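Countertop Triage: How to Get Your Kitchen Counter Back and Keep Most of It

Posted in Kitchen, Small Spaces

A kitchen counter has one job and about a dozen tenants. Mine measures 58 inches at its longest clear run, or did on the day I moved in, when I stood there with a tape measure and plans to roll out pasta. I have since rolled out pasta once. The rest of the time that stretch has held mail, a bowl of keys, a plant that wanted more light, and a blender I was keeping out because I used it so often (twice).

What follows is what has worked in my own kitchen and in a few others I have been allowed to boss around in.

Start with the crumbs

Before you organize anything, take everything off. All of it, onto the table or the floor. You will find a coating under the appliances that is part toast and part something older. Sweep it dry first with a pastry brush or a clean paintbrush. If you go straight in with a wet cloth you make paste, and paste gets into the seam behind the counter and lives there.

After that, warm water and a drop of dish soap, then a second cloth with plain water, then dry. That is the whole routine for nearly every surface. The cabinet under my sink once contained 7 different sprays, each with a picture of a sparkling lemon on the front, and I can't say the counter noticed when I stopped buying them.

If you have real marble

My condolences, and also my envy. Marble etches when acid touches it. Lemon, vinegar, tomato, wine and most of the fun parts of dinner will leave a dull spot, and the dull spot is damage to the stone, so scrubbing won't lift it. Keep vinegar cleaners away from it entirely. Cut citrus on a board. Wipe spills when they happen, even if someone is in the middle of a story.

To check whether the sealer is still doing anything, put a spoonful of water on the surface and leave it for ten minutes or so. If the stone goes dark underneath, it is time to reseal. Test a corner that lives behind something.

For an oil stain, mix baking soda and water to the thickness of peanut butter, spread it over the spot, cover with plastic wrap and tape the edges. Leave it overnight. Peel, wipe, look, sigh, repeat. Mine took 4 rounds, and there's still a ghost of it if you crouch. Don't crouch.

If you have laminate made to look like marble, you may ignore the previous three paragraphs and slice lemons wherever you have a board handy. Do keep hot pans off it. Ka-ming Pan has a brown ring next to his stove that he has been covering with a trivet since he moved in, and the trivet is now considered part of the decor.

Who gets to stay out

The rule I use: if it gets used every day, it stays. If it gets used weekly, it goes in a cabinet you can reach without kneeling. If it gets used at Thanksgiving, it goes up high with the roasting pan and the fondue set from a previous life.

People lie when they do this. Dagný Ravn put a piece of masking tape on each appliance and made a pencil mark whenever she switched it on. By the end of October the coffee maker looked like a prison wall and the stand mixer had a single mark, which she admitted was from moving it. It went to her sister. The sister's counter is not my department.

The toaster question

Toasters are awkward. They're too wide for most shelves, they shed, and they need air around them. Don't run one under a cabinet with its slots right below the wood. Pull it forward and leave a hand's width on each side.

Unplug it before cleaning and let it cool all the way down. Slide the crumb tray out over the sink, wash it, and dry it properly before it goes back. For the crumbs the tray didn't catch, hold the thing upside down over the trash and tap it like a stubborn ketchup bottle. No forks, no knives, no "just quickly."

A small tray underneath catches the daily fallout. Mine is a Mamach baking sheet that warped in the oven and has found gentler work.

Vegetables that wander

Counters attract produce. Some of it belongs there: tomatoes, bananas, an avocado you have been checking on too often. Cucumbers are the fussy ones. They dislike real cold and go soft and glassy at the back of the fridge, but they won't last long on a warm counter either. Wrap one in a dry paper towel, put it loosely in a bag and keep it toward the front of the fridge, away from apples and bananas, which give off gas that yellows it.

Leave out what you plan to eat today. Potatoes and onions want the dark, in separate places, like certain relatives.

The landing strip

You will never stop people from putting things down on the counter. Give them one spot. Szu-yu Yuen uses a shallow Femetti tray at the end nearest the door, and whatever doesn't fit in it by nine in the evening gets carried off to its owner's pillow. Her household has become very tidy, or at least very quick.

If you'd like something sturdier, a wall rack costs less than you'd think and gets the mail off the stone altogether. Find the stud before you drill. I found the second one first, by missing the other.

Cords

Wrap the extra length and hold it with a twist tie at the back of the appliance. Stick-on cord clips work if you wipe the surface with rubbing alcohol and let it dry before pressing them down. Skip that step and they let go at night, with a small click.

Don't let a cord dangle over the edge or run past the sink. Plug the toaster straight into the wall outlet and save the extension cord for the Christmas lights.

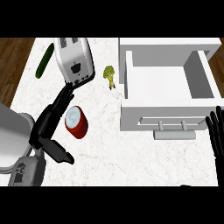
Toaster and cucumber on a white marble-look counter, seen from above.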